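The 30-Day Closet Purge

January 8, 2019
By Hema Marar
Print | E-mail

Every January somebody sells me a new way to own less stuff. This year it's the Finora method, 30 days of throwing things out, and the workbook wants you to buy a set of matching bins first. So step one of owning less is shopping. Okay.

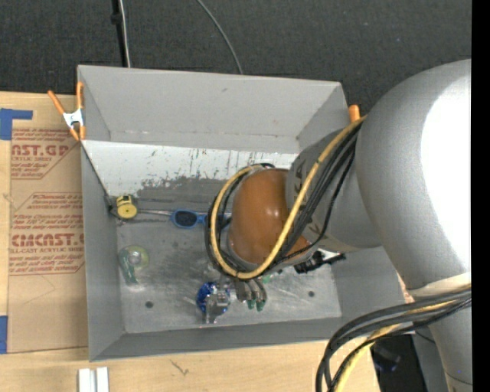 A gray bin with a tape measure and sunglasses

My cousin Rekha did it in November and swears she feels lighter. She has also rebought two sweaters and a waffle iron.

The site claims 4,000 "graduates." Graduates of what? I'd like to hear from them in a year. Meanwhile my coats are staying where they are, including the ugly one.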